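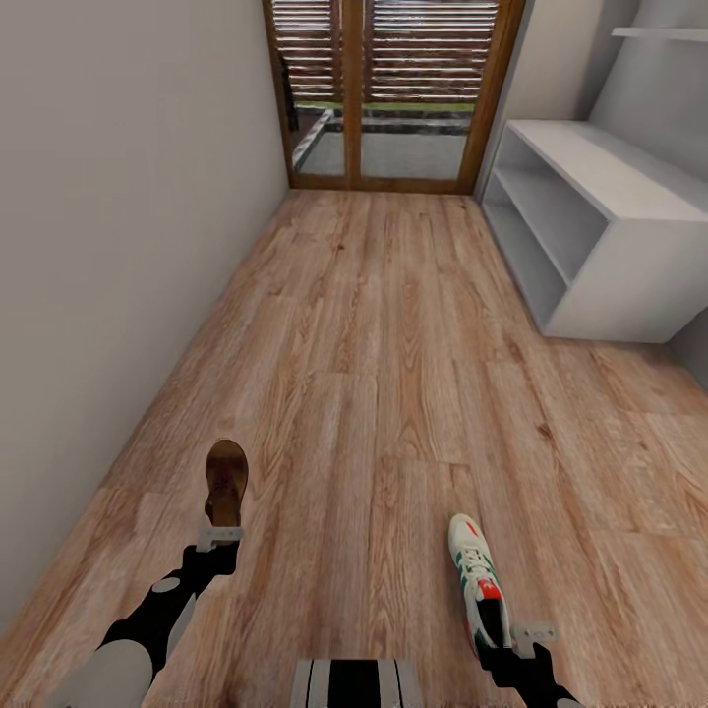
Two-arm handling in the simulated room, one shoe in each gripper.

Household Handling Rules: Common Questions
Last updated 6/29/18

Who do the rules apply to?
Anyone who submits runs to Rultolero, including the teams at Nokis and Ullach. Simulated and physical runs follow the same rules.

May both arms carry something at once?
Yes, if the two loads stay apart for the whole move. The shoes need not be a pair. Log each arm separately.

Where should a shoe be gripped?
At the heel. Do not pick up by the laces. A grip anywhere else is allowed but must be noted in the run log.

What should an arm do when it has nothing to hold?
Keep it clear of the loaded arm and do not park it over the object. The gripper may be open or closed.
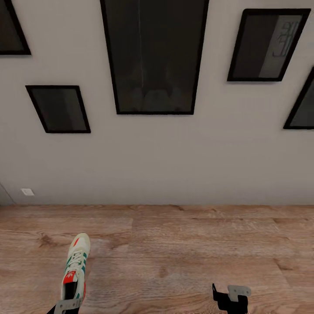 A free arm still counts as active, so speed limits apply to it as well.

What is the speed limit?
300 mm per second with a load, in any direction. There is no separate limit for light items.

How many runs make a full submission?
1,000 for each task. Incomplete sets are accepted in February only.

Can I delete a failed run?
No. Mark it as failed and leave it in. Drops, missed grips and contact with a wall are all failures.

How long are logs kept?
10 years.

Who approves exceptions?
Cinzia Rinaldi. Write to her before the run. Questions about log format go to Gyula Sárközi.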